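Gearbox workshop promises a fix for everything that grinds

The leaflet for Erkovura's new repair bench in the old dairy building makes a large claim. Bring in any seized, grinding or plain dead gearbox under the size of a loaf of bread, it says, and you will go home with a working one or a full account of why not. The bench opened in September, and the claim is already looking a bit stretched.

Erkovura is a small repair outfit run by Piroska Kelemen and Kálmán Dobos. Between them they have mended sewing machines, hand mixers and winding gear for awnings for years. The new service is meant for what Dobos calls "the bit in the middle that people give up on", the set of bevel gears that turns a drive through a corner. Most repair shops will not touch these. They tell you to buy a new unit, and often a new unit costs nearly as much as the whole appliance.

So far, so sensible. The trouble starts with the numbers. Erkovura says it has a parts list of 1562 gears and pins, sorted by tooth count and bore. Ask how many of those are in the building and the answer gets shorter. Kelemen told me that 44 sizes are kept in drawers and the rest "can be got". From where, and how fast, depends on a supplier called Gasonano, whose quoted wait is 24 working days. That is a long time to be without a mixer.

Then there is the trial set. Visitors to the open evening were invited to learn the basics with loose bevel gears, a short pin and a flat plate with a hole through the middle. The idea is that you see how the teeth meet before anybody lets you near your own machine. As teaching it is fair enough, though a good deal of the evening went on it and rather little on mending.

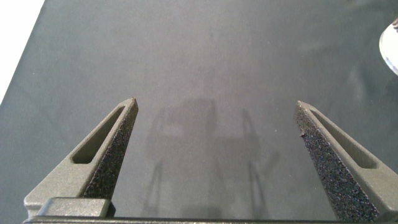
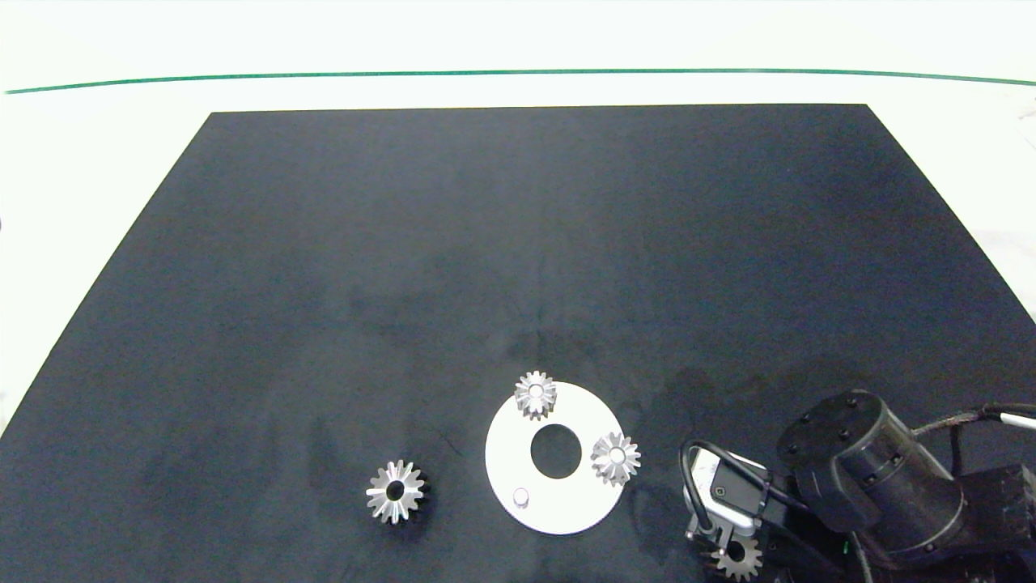 Silver bevel gears and the round white plate on the black mat, in the second picture.

Can a worn bevel gear be replaced on its own?
It can sometimes, but the two gears that run together wear together, and a new one set against an old one will often be noisy and wear out early. Most repairers advise changing the pair, so ask for a price for both before you agree to anything.

That advice, by the way, is missing from the leaflet. The price given there is for a single gear, fitted. Dobos agreed when I asked that most jobs would need two, and said the wording would be looked at for the next printing. I would have liked to see it looked at before the first.

Some of the people at the open evening were happier than I was. Veronika Katona brought the drive from an Illés pasta roller that had been skipping since spring, and was told within minutes that a pin had sheared. She was pleased with that. She had not yet been told what it would cost. Tymofii Onyshchenko, who used to service packing machines, thought the diagnosis was sound but doubted that a walk-in bench could set the gap between gears well enough to last. "Anyone can make it turn," he said. "Ask me again after a winter of use."

Erkovura offers a guarantee of 2 months, counted from the day you collect. Kelemen defended this as normal for a used machine, and perhaps it is. It is still a short promise to sit under such a large one. The guarantee also leaves out anything that has been opened at home, and I suspect that covers a fair share of what comes through the door, because people who own a broken gearbox tend to own a screwdriver too.

A rival of sorts is Arkier, a shop on the far side of the river that takes in the same kind of work by post. Its owner, Kálmán Szilágyi, would not be drawn on the new bench except to say that he turns away about a third of what he is sent and would be surprised if anyone could do much better. He does not print leaflets.

None of this means the bench is a bad idea. Throwing out a sound motor for the sake of one chewed gear is a waste, and a town this size could do with somewhere that will at least open the casing and look. Kelemen and Dobos plainly know their trade. But if you go, ask three things at the counter: whether the part is in the drawer, whether the price is for one gear or two, and what you pay if the answer is that it can't be mended. The inspection fee is on the back of the leaflet, in the small type under the map.

The bench takes walk-ins in the afternoons until half past five. Gearboxes should be drained of oil before you bring them.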